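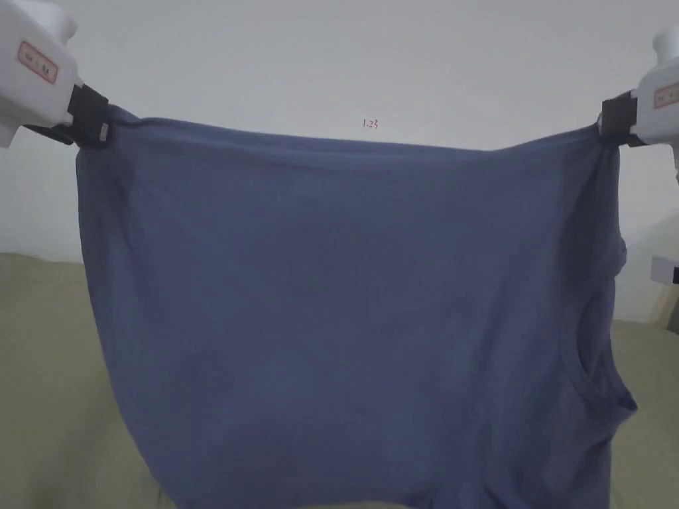

Fig. 1. Blue T-shirt held up between the two grippers, left corner a bit higher than the right.

Handout 4: Picking up and holding cloth

Right, on to clothes. If you've come from the blocks and cups handouts you'll be used to objects that stay the same shape when you grab them, and a T-shirt is going to annoy you for a while! It annoyed me for most of August, so you're in good company.

Look at Fig. 1 before you start. Both jaws have a corner and the top edge is close to straight, with only a small sag. Lovely. But look down the right-hand side and you'll find the neckline, so what we've got along the top isn't the collar end of the shirt at all. I want you to get into the habit of asking "which edge have I got?" before you try to fold anything (Tsung-han Tu's group skipped this and made some very creative parcels).

What to do this session

Work in pairs, one on the grippers and one keeping the log. Swap after 14 goes.

Start with the shirt in a heap. Find one corner, pinch it, lift, then look for the second corner while it hangs. Bring the jaws apart slowly until the top edge stops drooping, and then stop. Please don't keep pulling! Knit fabric stretches and you'll end up with a shirt shaped like a tent.

Hold it still for a slow count of three before you put it down. Szu-yu Chiang worked out last term that most of our bad recordings came from people rushing this bit, and she went through 518 of them to find out, so do it for her sake if not mine.

In the log, write down which edge you held, whether either corner slipped, and anything odd. "Sleeve folded over" is a perfectly good note. "Went fine" is not.

For your write-up

Between us we need 200 good holds for the Tingate project, and we have almost half. One side of A4 per pair, please, with a sketch of the shirt showing where you gripped it. Finlay Swanson has the spare log sheets, and Rongrong Yao will help if your files won't open.

Next time: trousers. Sorry in advance.

Questions about this handout: ask Wenceslao Becerra in the Tingate lab
666 views | 14 comments | Share
Back to top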